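Hilo sobre lo del plus de turnos en el ayuntamiento de Nusthorpe, que me lo habéis preguntado varios y por partes no se entiende.

El sindicato de empleados municipales pide que el plus de 400 euros aprobado en febrero lo cobre toda la plantilla que trabajó turnos partidos en invierno. Ahora mismo solo lo cobra el servicio de limpieza viaria.

La plantilla afectada que queda fuera son 128 personas: parques, cementerio, mercado, almacén y los ordenanzas de los dos edificios de la calle Rimley.

El acuerdo de febrero lo firmó Deirdre Carroll como concejala de personal. El texto habla de "servicios esenciales de vía pública" y no dice cuáles son. Ahí empieza el problema.

Parques sostiene que retirar ramas de la calzada a las cinco de la mañana es vía pública. La concejalía contesta que depende de la partida con la que se pague la hora. He leído las dos cartas y ninguna cita el convenio.

El convenio, artículo de complementos: el plus se fija por puesto y horario, no por departamento. Eso es lo que Normunds Lūse, delegado de parques, lleva repitiendo desde la primera reunión.

Normunds me dijo ayer: "No pedimos que se lo quiten a nadie. Pedimos el mismo papel con más nombres". Limpieza, por cierto, apoya la petición. Lo votaron en asamblea.

Lo de Lemport es otro asunto. Lemport es la contrata que lleva el mercado por las tardes y su gente no es personal municipal. Tienen su propio convenio y esta negociación no les toca - aunque hagan el mismo horario.

Eimear Gilmartin, que negocia por el sindicato, quiere abrir una mesa aparte con Lemport. La empresa no ha respondido al correo. Si responde lo pondré aquí.

Sobre el dinero: el ayuntamiento dice que no hay crédito este trimestre. El sindicato propone pagarlo en dos nóminas. Intervención tiene que hacer un informe y todavía no lo ha hecho.

También se ha hablado de un pago de 2.000 euros a jefaturas. Es un complemento de dirección que ya existía y se paga una vez al año. Se puede discutir, pero no sale de la misma partida. Por favor, no lo mezcléis.

La próxima reunión es el miércoles a las 20 h en el local de Ó Conaill, planta baja. Puede entrar cualquier trabajador municipal, afiliado o no. Traed la última nómina y el cuadrante de turnos, con fotocopia vale.

Quien no pueda ir, que le deje los papeles a Philomena Conneely en el registro, por la mañana. En un sobre con nombre y servicio.

No hay huelga convocada. Lo que circula por los grupos es un borrador viejo, de otro conflicto. 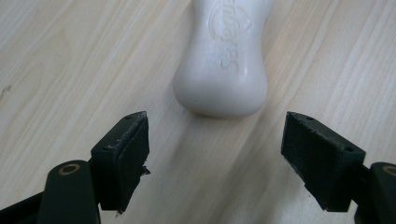
¿Hay que estar afiliado para reclamar el plus?

Cualquier empleado municipal que hiciera turnos partidos en invierno puede reclamarlo, con o sin carné del sindicato.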